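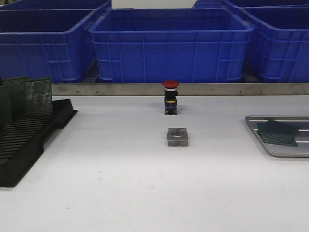
Gripper trial, September check-in: minutes

Everybody from the bench side made it, plus two from purchasing who dialed in and could hear us about half the time. I took the notes again, so if your brilliant point is missing, send it to me and I'll put it in. We got going at 9:15.

1. Leftovers from last time

The Illora controller firmware is updated on both arms. The cable guard for the left arm is still on order (yes, still). We agreed to stop carrying the label printer as an open item because it works fine now.

2. Padded fingers against the Camari set

This took most of the hour! We've now got 80 picks logged on each set, all on green perforated boards, going from the slotted rack to the metal tray. The padded fingers dropped 10 and the Camari set dropped 24. I was surprised, I'd have bet on the Camari ones. Most of their drops came right at the lift, when the board was still partly in its slot and the tips slid up the face of it. Purchasing asked if a different tip would fix that, and we think it might, but the Camari tips don't come off without taking the whole finger apart, so that's a longer job than it sounds.

The padded ones have their own trouble. They're wide, and with boards in neighboring slots it gets tight in there. One person wants to trim the pads and another person really doesn't (we went back and forth on this for a while). For now we leave them alone and finish the runs.

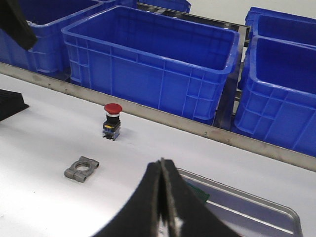

Wrist camera view, padded fingers together, red-capped button behind.

3. Cameras

The Pfister wrist camera is staying. Exposure is locked now and we all like it better that way. The complaint is still glare off bare metal, the tray especially, and I said I'd try a lower light setting before we start spending money on filters. The fixed camera is good for seeing where the boards end up, and much less good for telling how far down the fingers are when they close. We talked about moving it closer and decided against it, as we'd have to redo the calibration and toss the comparison so far.

4. The button

We want a part that isn't flat, and the emergency stop button is next. It stands up by itself on the bench, with the cap on top and the contact block at the bottom, so there are a few places you could grab it.
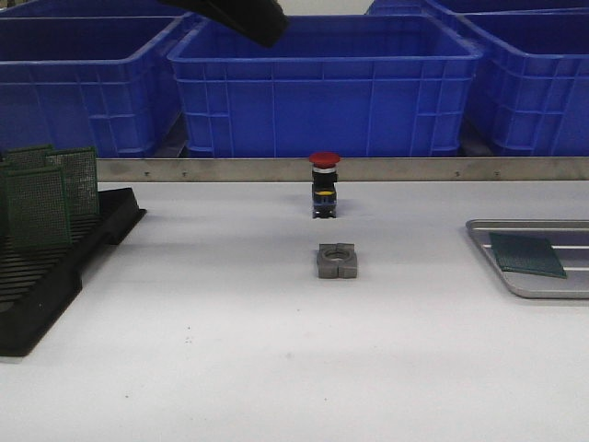

My vote was for the body, a little under the collar, and most people came around to that. Grabbing the cap is easier to program but I worry about pushing it over on the way down. We'll do both with each finger set and write down the closing force every time, which we forgot to do with the boards, oops.

5. Flunum

Flunum has offered us a loaner gripper with a longer stroke. Purchasing will ask about the deposit. The mounting plate needs an adapter, and we can make one in the shop.

6. Who's doing what

Bench team: finish board runs up to 300 per finger set, then start on the button
Me: light setting for the wrist camera, new column for closing force in the log
Purchasing: Flunum loaner, cable guard
Shop: adapter drawing, once we have the bolt pattern

We wrapped up at 10:20. Same room next time, and please bring your own copy of the log.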